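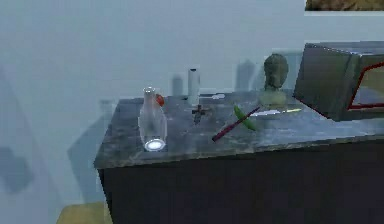
Unit 2: Good Practice in Simulated Manipulation
Module leader: Carys Skyrme

2.1 Purpose of these rules
Students will prepare and record worktop tasks in the Storkcombe simulator before any work is permitted on a real arm. The rules below apply to all recorded runs, including those made for practice.

2.2 Preparing the worktop
Sharp items, such as a knife, are to be treated as they would be in the laboratory. The planned path of the gripper must not cross the blade. Glass and tall items should be entered in the task sheet as obstacles – even where the task does not require them to be moved. Fixed items are to be listed separately.

2.3 Checking the views
Each camera view must be checked before a run is accepted. A view may take in little more than a bare wall, a shadow and part of a framed picture. Such a view is to be kept with the run and marked "no target in view". It must not be used alone to judge whether a grasp has succeeded. 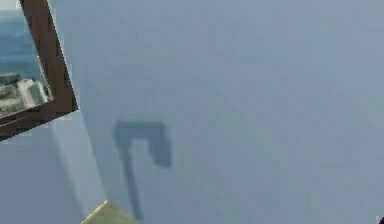 2.4 Records and submission
A set may contain no more than 1,000 runs. Failed runs are to be kept and labelled. Two students must sign each task sheet, and completed sheets should be sent to Arwel Morris by 3 May 2019. Queries on labelling should be addressed to Dymphna Daly.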